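I have been singing along badly to other people's music for most of my life, so when Felista Laizer e-mailed to say the Urstead song archive was finally opening up to the rest of us, I dropped what I was doing and called her back. And yes, it's true! Starting in October, anybody with a phone or a computer will be able to listen to the whole collection of devotional and folk songs for free.

A quick recap for those who don't follow this stuff as closely as I do. The Urstead archive is the pile of tapes, reels and homemade cassettes that people in our town have been handing over to the music library for years. Church choirs, temple singing groups, somebody's grandmother humming over the dishes - it all went into the same cabinets. If you wanted to hear any of it you had to make an appointment, sit in the little back booth and wear the headphones with the cracked band. I did that more times than I'd like to admit, mostly for one Romanian carol that I still can't get all the way through without losing my place.

Now there are 2883 songs cleaned up and ready to go. Felista told me the last batch was the hardest, a box of reels that had been stored next to a furnace. She got Suleiman Iyamu in to help with those. He plays organ at two churches and fixes tape machines in between, and he baked the reels (that's a real thing, you warm them up very slowly so the coating doesn't come off) before running each one through exactly once.

"You get one good pass," he told me. "So I don't answer the phone."
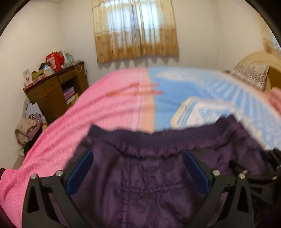
The player itself is called Zanulero, and I got to mess with it for an evening. It's pretty plain. You can look for songs by language, by singer or by occasion, and there's a slow-down button for people who are trying to learn the words. I love the slow-down button. It drops the speed without turning everybody into a bass, and I finally caught a line in the second verse of my carol that I'd been singing wrong since I was a kid. Words are up for most of the songs in the original language, and a smaller number have an English version next to them. Those are still being checked, so if your aunt says a line is wrong, there's a form for that and she should use it.

One thing I wasn't crazy about: you can't make your own playlists yet. I asked, and Vy Ninh, the programmer, said it's coming in the winter if the money holds out. She also said the search will get better about spelling. Right now if you type a song title the way it sounds to you, you may get nothing back at all. I got nothing back a lot.

There's going to be a launch concert too, at the Clonduvier, the old movie house on the corner by the bus station. Doors open at 6:30 and the singing starts at 7. Viorica Ilie is leading the opening set with her choir, which has grown to 30 voices and will have to squeeze a bit to fit on that stage. I heard them rehearse a couple of the hymns with no instruments at all and the hair stood up on my arms. After the break it's the Gunawan ensemble with Juwita Hidayat singing lead, and she's picked her whole set from the archive. Some of those songs haven't been done in front of an audience in town since the tapes were made. She learned one of them from a recording with a dog barking through the middle of it, and she says she now hears the dog every time she gets to the third line.

The Clonduvier only has 120 seats, and the balcony is closed while they work on the stairs. Tickets are $3 at the music library desk or at the door if there are any left, and kids get in free if they sit on a lap. I'd get mine early. I already did, so don't come looking for me in line.

If you've got tapes of your own sitting in a closet, Felista still wants them. She'll take cassettes, reels and MiniDiscs, with or without labels, and you get the original back along with a copy. Write down whatever you remember about who is singing, even if it's only a first name or a street. She matched a whole box last spring off the words "Tuesday ladies, blue house" on a scrap of masking tape.

I'll be at the concert, left side near the aisle - come say hi, and somebody please bring cough drops.

Print this story | E-mail this story

Contact the newsroom | Copyright, all rights reserved | Back to top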